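Restocking arm drops out in protective stop on soft bags only. Vendor says "lighting." Anyone buy that?

Asked in: Retail & Light Automation > Faults and Safety
Dec 8, 2024
Tags: gripper, protective stop, shelf restocking, Sukeo

We're a grocery with one Sukeo restocking arm, installed by Gretgate in November. It does cartons and jars fine. On chips, sev and anything else in a pillow bag it closes on the bag, lifts a little, then goes into a protective stop with code 272 and sits there with the bag in its fingers. Sometimes it crushes the bag first. The manual has one line for 272: "unexpected contact force, check environment." Thanks.

Gretgate came out once and told us it was the store lighting bouncing off the shiny packets and confusing the vision. I asked how lighting turns into a force fault and got a shrug. They'd like us to pay $3,000 for a "reflective goods package," and I can't get anyone to say what is in it besides a software switch.

What bothers me more is the restart. After a 272 the screen asks for a confirm, and once you press it the arm moves right away to finish the pick. There's no countdown. Twice one of our stockers still had a hand on the shelf. No one was hurt, but I've told everybody the arm stays off until I understand this, and we're back to doing the snack bay by hand. 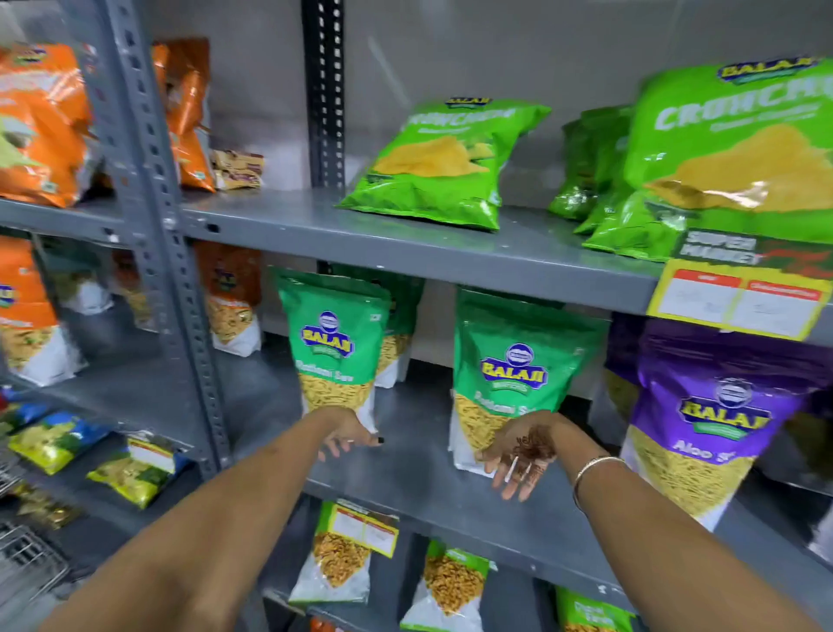 Our shelves are slotted angle steel with perforated uprights, if that matters. The bags stand up and lean on each other, and some of the shelves have stock hanging under them. I have the log if somebody wants to look. Before I hand over any money I want to hear from people who don't sell these.

Answer 1 (accepted)

Lighting can make it miss a bag. It won't give you a force trip after the fingers have already closed, so your shrug was the right answer to get from them, in a way.

Two things to check. First, look in the item table at what grip type the bags were set up as. On ours the installer had copied the carton profile to everything, so the fingers kept squeezing a bag of air waiting for a firm stop. The bag gives, then something binds, and the force spikes. Ask for a soft profile. It was already in the software we paid for.

Second, look at clearance on the lift. The arm plans around the shelf as it was measured on install day. If somebody moved a shelf one slot, or the bag is taller than what they typed in, the top of the bag or a knuckle catches the shelf above as it comes up. Slotted shelving gets moved all the time. Get a tape measure and compare your gap to the one in the setup page. Mine was off by 30 mm and no one had noticed.

The restart is a separate problem and I wouldn't let them fold it into the paid package. Acknowledging a fault and starting motion should be two different actions, and the one that starts motion should be done from a spot where you can see the whole bay. Keep it off. Write to them and ask for the risk assessment for your site, with the reset procedure in it. If they send you a brochure, you've learned something.

Dinesh Rana

Comment from asker: Grip type was "rigid box" on every single bag. Gap on the middle shelf doesn't match the setup page either. Haven't powered it up to test, waiting on the reset question. They replied that the assessment is "generic to the platform."

Comment from Dinesh Rana: Generic to the platform isn't your store. Ask again.

Answer 2

We had something like this on a Dondora unit, different make so take it for what it's worth. They swapped the finger pads for Tichý ones at $900 and it was better for a while and then it wasn't. I never saw numbers from before and after, so I can't tell you the pads did anything. We also moved the chips to another bay that same month.

I'd be careful with the soft profile too. It stopped crushing bags and started dropping them. Fewer faults on the report, more bags on the floor, and the vendor only ever wanted to talk about the report.

Danica Šimko

Answer 3

did you try updating the firmware? fixed mine (different code tho)

Comment from asker: It's on the current version. What was your code?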